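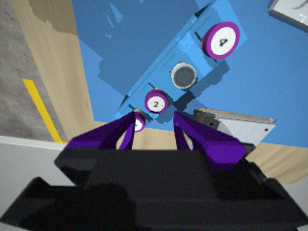 Shazia Qureshi asked the first question of the Braltov open day: does the planner see the tubes, or is it just told where they are? Told, for now. Poses come straight out of the simulator, perception gets swapped in by November.

Quick notes, train soon. Motion planning demo next, 24 grasp candidates per tube, most thrown out on colision.
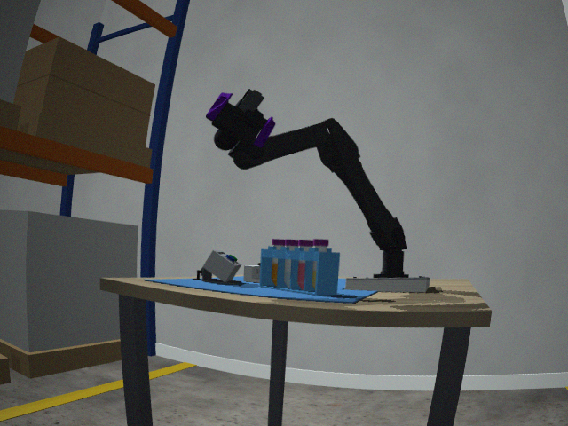 Replanning runs at 36 Hz on a laptop. Liked the log viewer best, you can scrub back thru every rejected path.

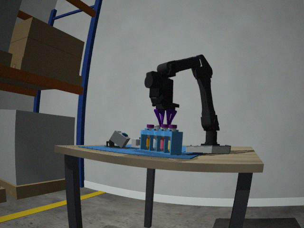 Gripper over the tube rack, Braltov simulator, May 27, 2019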